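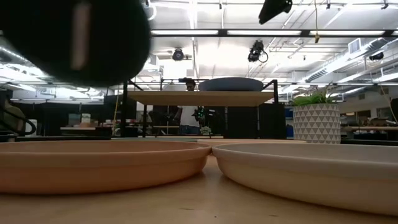
Velen pregunta si el diario incluye también los días malos, los de galletas a medianoche y desayuno saltado, o si los hemos quitado para que quede bonito. Los días malos están todos. No se ha borrado ninguna comida por ser fea, repetida o poco sana, y las únicas entradas que faltan son las que no se apuntaron en su momento.

Udis – diario de comidas caseras
Ficha de datos y LÉEME
Última revisión: 2021-06-25

Qué contiene

Udis es una colección pequeña de diarios de comida escritos en español. Son 55 días completos, de desayuno a cena, recogidos en 4 hogares. Cada día tiene una fila por comida y una nota libre al final, que a veces es larga y a veces dice solamente «igual que ayer».

Empezó como un blog donde se publicaba un día de comidas por semana. En octubre del año pasado pasamos las entradas antiguas a tablas, porque buscar una receta entre tantas páginas era ya muy cansado. El texto original se ha conservado casi siempre, con sus faltas y sus abreviaturas.

Archivos

dias.csv: una fila por comida
notas.csv: la nota libre de cada día
recetas.txt: 48 recetas mencionadas en los diarios, con las cantidades que se recordaban
equivalencias.txt: medidas de casa pasadas a gramos o mililitros

Columnas de dias.csv

hogar: letra del hogar, de la A a la D
dia: número correlativo dentro del hogar, sin fecha real
momento: uno de seis valores (desayuno, media mañana, comida, merienda, cena, otro)
plato: nombre del plato como lo escribió la persona
ingredientes: lista separada por punto y coma
cantidad: texto libre, puede estar vacío
fuera: 1 si se comió fuera de casa, 0 si no
receta: número de la receta en recetas.txt, si existe

Cómo se apuntó

Cada hogar escribía después de comer o por la noche, en papel o en el teléfono. No se pesó nada. Las cantidades son de las que se usan en una cocina: un puñado, medio plato, dos cucharadas grandes. En equivalencias.txt proponemos una conversión, pero es la nuestra y en otra casa el puñado será otro.

El café ha sido un problema. En el hogar B se apuntó siempre, en el hogar C casi nunca, aunque nos consta que allí se bebe bastante. Lo mismo pasa con el pan que acompaña la comida y con el aceite de la ensalada. Si usted quiere estudiar bebidas, es mejor que deje fuera el hogar C.

Los nombres de los platos no están unificados. «Lentejas», «lentejas de siempre» y «potaje» pueden ser la misma olla. Empezamos a juntarlos con Gritbridge, nuestro script de limpieza, y lo dejamos a medias: la columna receta es el resultado de ese trabajo y está rellena en los hogares A y B. En los otros dos hay que buscar a mano.

Usos para los que sirve

Planificar menús, practicar con texto culinario informal, comparar cómo se nombra un plato en varias casas. También para copiar las recetas, claro. La 6, el arroz al horno con garbanzos, es la que más comentarios recibió en el blog.

Usos para los que no sirve

No se puede calcular calorías con estos datos, ni sacar conclusiones de salud. Los hogares se apuntaron por gusto y a todos les gusta cocinar – no representan a ningún país ni grupo. No hay datos de peso, edad ni enfermedades y no pensamos añadirlos.

Privacidad

Hemos quitado nombres, fechas, restaurantes y calles. Si queda algún detalle que permite reconocer a una persona, escríbanos y lo corregimos en la próxima versión.

Cambios

0.4: corregidas las meriendas duplicadas del hogar D
0.3: se añade la columna fuera
0.2: recetas en archivo aparte, antes iban dentro de las notas

Pendiente

Las entradas de Tamihana, un quinto hogar, están todavía en cuaderno. La letra es difícil y algunas páginas tienen manchas. Entrarán cuando estén copiadas y revisadas por la misma persona que las escribió.

Licencia

Uso libre con mención de Udis. Las recetas se pueden modificar y publicar sin pedir permiso.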